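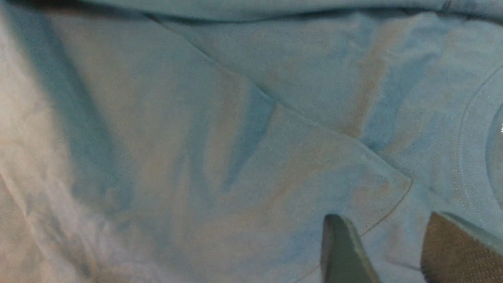

Visit to the textile sorting hall in Varbridge

Our small group from the Trinorholm repair circle went to see the sorting hall on 7 November 2025. I had wanted to go already in August, but the hall was closed then for new flooring. The trip by bus is long and the stop is badly marked, so ask the driver to tell you when to get off.

Biljana Stojanovska met us at the gate and gave us tea before anything else. She has worked in the hall for 16 years. On the morning of our visit they had received 1451 kilos of clothes, and I must say I did not imagine such a quantity would look so ordinary. It was mostly bags on pallets.

What interested me the most was the folding room. They work there with cotton T-shirts, because these come in the biggest number and they are also difficult. Jersey is soft and does not hold a line. If you pull one side, the other side makes ridges. A pale blue shirt in thin jersey can look almost beige on top of the folds when the lamp is warm, and Biljana told us that colors are for this reason decided at the window and never at the table.

Before folding, a shirt is spread out and smoothed from the collar down. Then they check the ribbing of the neckband, which gets wavy with age, and the double stitching at the hem. Telma Gallardo from our group asked if one broken stitch is enough to put a shirt aside. The answer was no, only if the thread is running. Shirts with a stretched collar go to the rag shelf, even when the rest is good. I found this a little strict.

We were allowed to try. My first shirt had a thick roll at the shoulder and I had to open it again two times. Jingyi Xiao was much faster than the rest of us and she was asked, as a joke, when she could start.

In the shop beside the hall I bought two cotton sheets and a bag of buttons. The next visit is possible in spring, and Krum Stojanović keeps the list of names. Please bring indoor shoes.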